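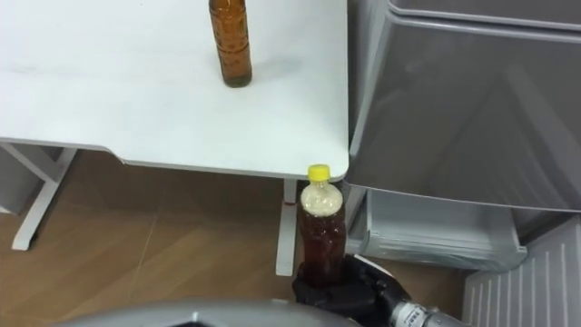

Ernby 112 folding table, white

The Ernby 112 is sold by Jostow as a light-duty table for small kitchens and workrooms. The top is 112 cm long with rounded corners, and the legs are powder-coated steel. Mine was bought in April and has been in daily use since then, mostly for meals and paperwork.

Assembly took 27 minutes with the supplied hex key. The bolt holes lined up on three of the four brackets. The fourth needed the neighboring bolts backed off a half turn before the thread would catch. The instruction sheet does not mention this, and the torque value it gives is of little use without a torque wrench -- hand tight plus a quarter turn has held.

Stiffness is good front to back and fair side to side. Typing on a laptop produces slight movement at the far end. The maker rates the top for up to 35 kg, spread evenly. I would not clamp a vise to it.

The finish is the weak point. Coffee and soy sauce wipe off with a damp cloth, but ceramic mugs with unglazed feet leave gray marks that need a mild abrasive cleaner. Each cleaning dulls the surface a little. The foot bars come with thin felt pads that wore through on tile, and I replaced them with rubber ones.

Replacement brackets are listed under part number 614 and ship from the Sandport warehouse. Mine arrived in nine days -- correct part, no bolts included.

Recommended as a second table. For a main dining table, the heavier Jostow models are worth the extra cost.

Reviewed February 2018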